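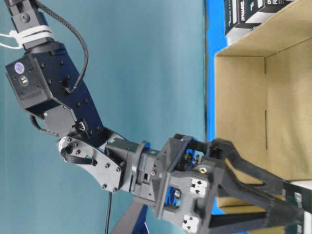 Volker Pfeiffer hat den Fehler drei Wochen lang an der falschen Stelle gesucht. Er betreut bei Mikholm die Packversuche, bei denen ein Roboterarm kleine Schachteln in einen offenen Karton legt. Im Februar begann der Arm, mitten in der Bewegung nachzugeben. Der Greifer sackte über dem Karton ab, manchmal nur ein kleines Stück, manchmal bis auf die Kante.

»Das erste Mal habe ich es gar nicht ernst genommen«, sagt Pfeiffer. »Man startet neu, der Arm fährt hoch, alles läuft. Dann läuft es eben zwei Stunden, und man vergisst es wieder.«

Beim dritten Mal hatte er die Hand im Karton. Er wollte eine verkantete Schachtel geraderücken, der Arm stand in Halteposition darüber. Die Finger des Greifers trafen ihn am Handrücken. Es blieb bei einem Bluterguss. »Der Arm ist nicht schwer, aber er hat eben auch nicht gebremst. Ein Gelenk war einfach ohne Drehmoment. Und ich hätte die Hand da nicht haben dürfen, das stand schon damals in unserer eigenen Anweisung.«

Pfeiffer meldete den Vorfall noch am selben Nachmittag und nahm den Arm außer Betrieb. In der Anweisung stand bis dahin, dass vor jedem Eingriff »anzuhalten« sei. Gemeint war: Programm stoppen, Arm in eine sichere Lage fahren, Strom weg. Verstanden wurde meistens nur der erste Teil.

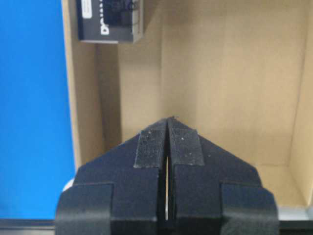

## Die Suche

Zuerst stand die Software im Verdacht. Die Steuerung heißt im Haus Wuvura und war kurz vorher aktualisiert worden. Pfeiffer spielte die alte Version wieder auf und ließ 600 Zyklen fahren, ohne Hand und ohne Schachtel. Es gab keinen einzigen Ausfall. »Da war ich mir sicher, dass wir es haben. Ich habe das auch so in den Bericht geschrieben. Den Satz musste ich später wieder streichen.«

Mit der alten Version fiel der Arm nämlich auch aus, nur später, bei Zyklus 971. Im Protokoll fehlten an dieser Stelle die Antworten eines Servos, und kurz darauf meldete er sich mit seinen Starteinstellungen zurück. Für Pfeiffer sah das nach einer Unterbrechung der Versorgung aus. Die Kollegen von Panicker, die die Arme warten, tippten auf Überhitzung und schickten einen Ersatzservo.

»Den haben wir eingebaut, und es war genau dasselbe. Damit war der Servo raus. Übrig blieb das, was zum Servo hinführt.«
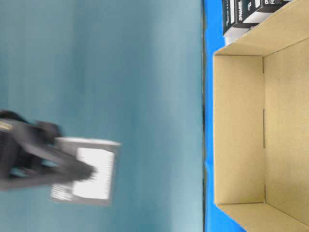 Er fing an, die Ausfälle nach der Stellung des Arms zu sortieren. Fast alle lagen am Ende des Weges, wenn der Arm weit ausgestreckt war und sich das Handgelenk drehte. In dieser Haltung zog das Kabel am Stecker. Ein Kontakt im Gehäuse hatte sich ein wenig nach hinten geschoben, von außen war das nicht zu erkennen. Bei kurzem Weg hielt er, bei langem manchmal nicht.

»Ich habe mit dem Finger am Kabel gewackelt, und der Arm war weg«, erzählt Pfeiffer. »Nach drei Wochen. Das hätte ich am ersten Tag machen können.« Vorher hatte er ihn auf einem Schaumstoffblock abgestützt, damit er nicht durchfallen konnte.

Warum die 600 Zyklen sauber durchliefen, kann er nur vermuten. Für den Test hatte er den Karton näher an den Arm gestellt, damit er vom Schreibtisch aus besser hineinsehen konnte. »Der Weg war kürzer. Ich habe also unter Bedingungen getestet, bei denen der Fehler kaum auftreten konnte, und mich dann über das Ergebnis gefreut.«

Das Kabel wurde gegen ein längeres getauscht und neu verlegt, mit Zugentlastung vor dem Stecker. Danach lief der Arm 3.125 Zyklen mit voller Reichweite, wieder ohne Hand im Karton. Ein Ausfall kam nicht mehr vor. Pfeiffer will das nicht überbewerten. »Ein Kabel, das sich bewegt, ist ein Verschleißteil. Bei uns stand es nicht einmal auf der Wartungsliste.«

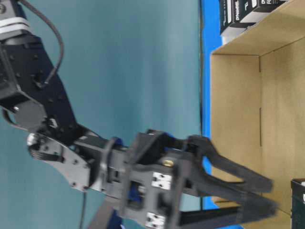 ## Was geändert wurde

Verliert die Steuerung jetzt den Kontakt zu einem Servo, bricht sie den Ablauf ab und versucht keinen Neustart. Vorher hatte Wuvura das Gelenk stillschweigend wieder angemeldet und weitergemacht. Das Absacken selbst verhindert die Änderung nicht, denn Bremsen haben die Gelenke keine. Deshalb wird der Arm vor jedem Griff in den Karton zur Seite gefahren und abgelegt, erst dann kommt der Strom weg. In der Anweisung sind das nun drei getrennte Schritte.

Die Kabel werden monatlich am Stecker geprüft. Über eine Abdeckung am Arbeitsplatz spricht Pfeiffer noch mit der Firma Clonik, bisher liegt nur ein Angebot vor. Ihm ist es zu teuer – »aber billiger als eine gebrochene Hand«.

Den alten Stecker hat er aufgehoben. Er liegt in einer Tüte in seiner Schublade, und wer neu an den Arm kommt, bekommt ihn gezeigt.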